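Projects > Morkent > Gallery

We use cookies to count visits. Accept | Settings

Morkent planner, November build

Morkent is the motion planner we write at Hekon. This build moves replanning into its own thread, so the controller keeps its 300 Hz loop while a new path is worked out. Roscoe Greenberg did the thread split - Štěpánka Vondráček rewrote the collision cache, now capped at 3,000 entries. Fisheye input is masked to the image circle before tracking starts. 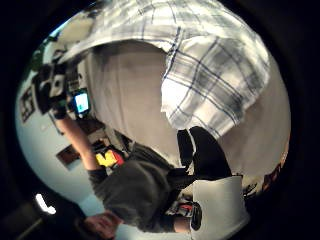
Fisheye view at close range: plaid shirt, grey T-shirt, and a white glove with a black strap.

3 comments | 60 shares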